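Print this page | E-mail this entry

August 26, 2020

Today I finally opened the paper cabinet. I have promised it to myself since March, when we came to Devdale and everything with a hole or a ring in it was pushed behind the nearest door. The colour of the wood is light and pleasant, so one looks at the cabinet and believes that all is in order inside. It was not so.

First I took the old bills from Mazza, the shop where I did the bookkeeping for two winters. I had 144 sheets of them and I kept 80. The others went in the recycling, and I felt a little guilty, as if somebody would telephone tomorrow and ask for exactly one of those. 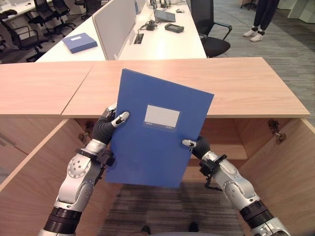
My rule for this evening was simple: a blue file box is for papers which are finished, a binder is for papers which are still living. The tax letters are finished. The insurance is living, unfortunately. The Zekport papers are something between, and I changed my mind on them two times before supper. For now they stay in a binder, and I will be angry with them again next year.

I must also write new labels. My handwriting is not good in English and not good any more in my own language, so I practised first on the back of an envelope. "Household" looked fine. "Miscellaneous" I had to check in the dictionary, and then it was too long, so I will write "Other".
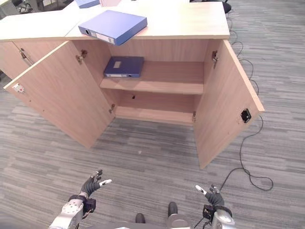 I would like the file boxes to lie flat on the shelf and the binders to stand below, but I am not yet certain. The Stakport contract has 138 pages and is heavy, it should go at the bottom. My neighbour says everything can be scanned now. It is true, but I like to have the paper in my hand when I am arguing on the telephone.

Tomorrow the warranties. I do not know why I have one for a kettle we left behind in the old flat. Then tea, and bed at a normal hour.

Filed under: Home & Hearth, Small Jobs

Comments

"Other" is the fullest box in our house too. Good luck with the warranties.

I keep the tax ones in a separate colour, so I can grab them quickly. Maybe grey for you?

Please keep the Mazza bills one more year! I threw mine away and was sorry for it.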